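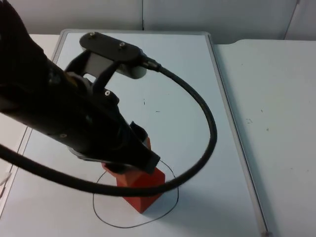

Erna Block Placement Set

Erna is maintained by Reshma Le Roux at the Katier shared workshop. The release contains 1304 episodes, of which 1059 are designated for training. Recordings are organised by session and stored in the Pruker format.

Collection 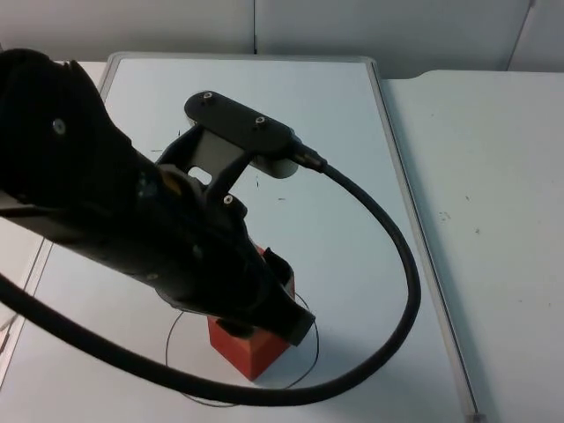

Episodes are limited to 120 seconds and are labelled by the operator at the close of each session. The target is the circle drawn on the whiteboard, and its outline is irregular. Users requiring a precise centre should fit their own.

Licence

Non-commercial use is permitted. Corrections are published each June.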